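23 Jan 2024
By Jericho Tagle

Hi all, quick update on the Gustberg reading program! We've now got 263 kids signed up across 8 branch libraries, and the Rampersad branch had to add a second evening group (the parents asked, which I loved).

Spending is on track, with 90 percent of the book budget used. The one snag is the large-print order, still stuck with the supplier.
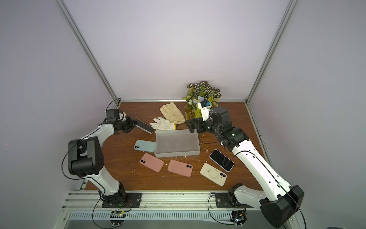 I'm hoping to have those books on shelves by March, and I'll send the attendance sheets along with the receipts.

2 comments | 8 shares
Contact Gustberg Reading | © 2024 | Back to top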